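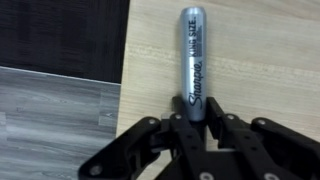
Figure 2. Silver Sharpie King Size permanent marker, upright.

4. Handwriting on boxes in the Sunmont store

4.1 Who wrote the labels

The Sunmont store holds the working records of the Kurian cannery, which closed before any of the present staff were hired. The records came over in several loads and were boxed at the cannery by the people who had used them. There was no labeling rule. Clerks, line supervisors and, in at least one case, a night guard wrote on the boxes whatever they thought the next person would need. We surveyed 341 boxes. Of these, 197 carry handwriting directly on the cardboard and the rest have an adhesive label, a tied tag, or no writing we could find.

Earlier work on box and folder labels has mostly dealt with printed or typed forms. Poduval's study of the Indano shipping office [4] is the exception, and we follow her in treating the writing on a container as a record in its own right, made at a known stage in the life of the contents. We differ from her in one respect. The Indano boxes were labeled by a single department over many years, so changes in wording can be read as changes in office practice. At Sunmont the labels were written close together in time by many hands, and differences between them say more about the writers than about the period.

4.2 What the labels say

Most of the handwriting on cardboard names a room or a person before it names a subject. "Boiler room, top shelf" is typical. So is a surname followed by the word "desk." Labels of this kind were useful as long as readers knew the building and the staff, and became hard to use once the building was sold. Adhesive labels are more likely to name a class of record, such as payroll or can counts. We take this to reflect who had access to office supplies. The payroll clerks had a roll of labels; the boiler room did not.

A smaller group of labels gives instructions. "Keep dry," "do not stack" and "ask first" all occur more than once. The instruction "ask first" is never followed by a name. Backlund, who interviewed former cannery employees for the Unard oral history project, was told by two of them that the phrase referred to a particular supervisor, but they disagreed about which one. We have left the question open in the finding aid.

Corrections are common. In many cases an older word has been struck out and a new one added below it, usually in a different hand. The boxes were reused, and the struck word often describes what the box held before the closure. It would be a mistake to discard it on that ground. Several of the reused boxes still contained a few sheets from the earlier filling, lying flat at the bottom, and the struck word was the only guide to where those sheets belonged.

4.3 Thickness of line and reading distance

The shelving at Sunmont is high and the aisles are narrow. A person looking for a box on an upper shelf reads the label from the floor, at an angle, under overhead lights. In these conditions the thickness of the written line mattered more than the neatness of the hand. Labels written with a broad permanent marker could be read from the aisle even when the letters were badly formed. Ballpoint labels, including some in a very clear office hand, could only be read from a ladder.

Thick lines have a cost. A writer with a broad tip runs out of room sooner and begins to shorten words. Abbreviations are far more common in the marker labels than in the ballpoint ones, and a number of them have defeated us. "Rtn. st." may be "return steam," "return stock" or "retain, storage." The contents of the three boxes marked this way do not settle the matter, and we suspect that they were not all marked by the same person.

Color was a weaker guide than we had hoped. Salian noted during the first pass that red seemed to go with accounts, and for a time we sorted on that basis. The pattern did not hold once the second load was opened. Former employees remembered no color scheme. We now think that people picked up whatever was within reach, and we have recorded color in the item notes without drawing anything from it.

4.4 Fading and loss

Boxes stored on the side of the room nearest the windows have lost more of their writing than those on the inner side. The loss is uneven even within a single label. On some boxes the first word has kept its full depth of color and the last has nearly gone, which we put down to a marker that was running dry when the label was written. The faint end of such a label can often be recovered under a raking light, where the tip has pressed a shallow groove into the board.

Tape has done more harm than daylight. Someone at the cannery covered a group of labels with clear packing tape, presumably to protect them. The adhesive has since turned brown and in places has drawn the ink into a blur. D'Souza tested removal on an empty box and found that the top layer of the board came away with the tape. The remaining taped labels have been left as they are and transcribed as far as possible.

4.5 Transcription practice

Every label was copied exactly as written, including spelling errors, struck words and arrows. Where a word was uncertain we gave our reading in brackets. Two people read each label separately, and when they disagreed both readings were kept. The practice is slow, and Okoro has argued that for large stores a single reader with photographs would be enough. At Sunmont the second reading changed the result often enough, mainly in surnames, that we would not want to give it up.

We did not rewrite any label on the boxes themselves. New shelf numbers were put on hanging tags, so that the old and new systems can be read side by side. Staff at the store asked for the tags to be placed on the left of each box, where they do not cover the writing, and this has been done throughout except on the bottom shelves, where carts catch them.

The position of the label on the box was also recorded. Lids proved to be poor evidence. They had been swapped freely, both at the cannery and during the move, and a lid that names one room is quite often found on a box that names another. Where lid and side disagree, the catalog follows the side and gives the lid wording in a note.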